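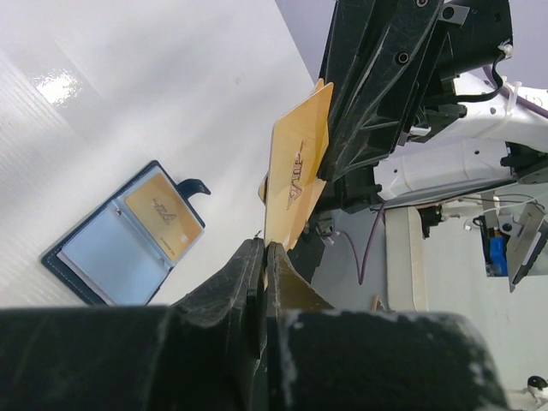 Ticket 620, Pavside bench cell, left arm: gripper loses thin cards on insert
Opened by: Delwyn Cosgrove
Assigned to: Géza Hegedűs
Status: closed

Cards slip out of the left gripper on the wallet task, always at the moment the card meets the pocket. Pick is fine. Blocks, cups and the foam parts hold with no trouble, so I don't think it's the motor. The finger edges are scuffed pale and carry white dust marks, and the gold card is clamped only at its lower edge, right at the fingertips, so any side load acts on a long lever. Close command is 100 percent, same config as the right arm.

Hegedűs: Please read back finger position at full close, nothing in the grip, and again on one card.

Cosgrove: Empty reads 98, on a card it also reads 98. Repeated 12 times, no change.

Hegedűs: Then the fingers are stopping on something before they load the card. Either the zero is off or the tips aren't parallel. Wipe both fingers with isopropyl, let them dry, re-zero with the tips closed by hand, and read again.

Cosgrove: Wiped and re-zeroed. Empty now reads 100, card reads 98. Pull by hand is better but the card still pivots when pushed from the side.

Hegedűs: Pivot means contact at one point. Loosen the two screws on the left finger, close on a flat shim, tighten while closed. Do not use threadlocker until the test run passes.

Cosgrove: Done with the Benavides shim from the drawer. The left finger had a visible toe-out before. Card no longer pivots under light push. Ran the insert task 12 times at normal speed, no drops.

Hegedűs: Good. Threadlocker on both screws, then save the new zero to the Pavside config, not the Lovirton one. They still share a file name. Replacement fingers are on order from Sirside; fit them when they arrive and repeat the zero.

Cosgrove: Threadlocker applied, zero saved. Closing 5/17/22. Finger swap goes on a separate ticket.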